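Friday, February 11, 2022
Notebook, equipment planning

OK, budget day. I've been putting this off all week and Granside wants the order list before their quote runs out, so I'm writing down where my head is at and you can all argue in the margins.

We have 3000 dollars left on the line for grippers and spares. It has to cover finger pads, screws, cables and, if I can squeeze it in, one more complete hand-held unit. I'd love two more. Not happening.

Pads first. Bundon sells the ribbed ones for 19 dollars a pair, and Buschmann has a softer version that I haven't tried. I held a sample at their counter and it felt nice and grippy, but I also managed to dent it with a thumbnail, so hmm. My plan is to buy mostly Bundon and a couple of pairs from Buschmann and swap them in on the small-object tasks (clips, cords, slim boxes, all that fiddly stuff) where I think a softer face might pay for itself. If they tear, we've lost lunch money.

Cables next! I keep going back and forth. The ones we have are long enough for table work, but when you reach across yourself with the left hand you end up steering the cable as much as the gripper. I've put down 200 dollars for cables plus clips to hold them to the forearm. Would rather overspend here than on a fancy case.

The complete unit is the big one. Nestbridge quoted me 1000 dollars without the camera, and the camera is extra, and they were vague on how much extra, which I did not enjoy. I've asked again. If it comes back silly we skip the camera and move one over from the shelf.

Also on the list: spare screws for the finger joints (a whole box this time, please), a small driver that isn't chewed up, thread locker.

Oh, and props. I know props feel like a joke line, but we go through the same few things over and over and the tasks get stale. Clothespins, small cartons, fabric mats, storage boxes with some pattern on them. Cheap, and I'd put them on the same order so I don't have to fill in the form twice.

Two-handed clothespin work is the kind of job I'm pricing all this for, one gripper open around the pin and one bringing the carton in:
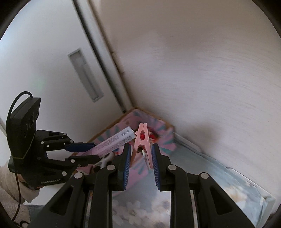
Preben Skov thinks I have the order backwards: buy the complete unit first, then see what is left for pads, as we can always get pads in a small order later and a unit takes ages to ship. He would also drop the Buschmann pads completely until they can tell us what the material is.

Fair on the shipping. I'm less sure about dropping Buschmann, it's two pairs. Moved the unit to the top of the list and left the pads in with a question mark.

Still to do: chase Nestbridge on the camera price, ask Granside if they'll hold the quote one more week, measure the forearm clips before I order the wrong width again.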